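Automation | Workplace & Operations

Print this article | E-mail this article

The Packing Bench After the Arm
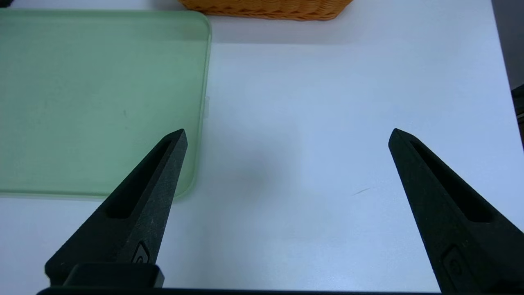

The two-finger gripper over the table, with a green plastic tray at left and a wicker basket behind.

1/4/18

Veltmont packs gift and household orders for small retailers. Its order mix is the reason automation came late. A run may be 30 units or 801, and the goods in it seldom share a shape. The conveyor equipment the company priced over the years was built for cartons of one size.

The first robot cell went live in June on a bench that had been used for hand kitting. The arm was supplied by Nutov, and the integration work was done by Rezende, a contractor that also wrote the pick sequences. The gripper has two black fingers that taper to a point, with a long slot in the upper face of each. Narrow tips were specified so the fingers could reach the rim of a tray without disturbing its neighbor. A small camera at the wrist looks down between the fingers and supplies position data for each approach.

Before the change, a kitting shift was staffed by four people, each building complete orders from a printed sheet. The bench now has one operator. The others moved to returns inspection and to a new post called cell support, which covers restocking, recipe changes and fault recovery. Head count on the floor stayed at 43. Pay grades were reviewed, and cell support was set one step above packing.

The work itself is different in kind. A packer used to decide the order of items and correct small errors by hand without recording them. The operator now logs each failed pick with a cause code. In the first month the log reached 562 entries. Most concerned translucent plastic, which the vision software located poorly against a white tabletop. Rezende adjusted the lighting and the edge threshold, and the code dropped out of the weekly top three.

Operators report less reaching and more standing still. Several asked for a stool and a second screen, and both were installed. The complaint that remains is pace. The cell sets the interval between orders, and the operator can stop it but cannot slow it for a single item. Nutov lists a variable-rate mode in its next controller release.

A second cell is planned for Veltmont's Sundska site, where woven goods make up a larger share of orders. Training there will begin before the arm is delivered, with operators writing their own recipes on the simulator. At the first site they were taught after startup, and the early cause codes had to be rewritten twice.

Print this article | E-mail this article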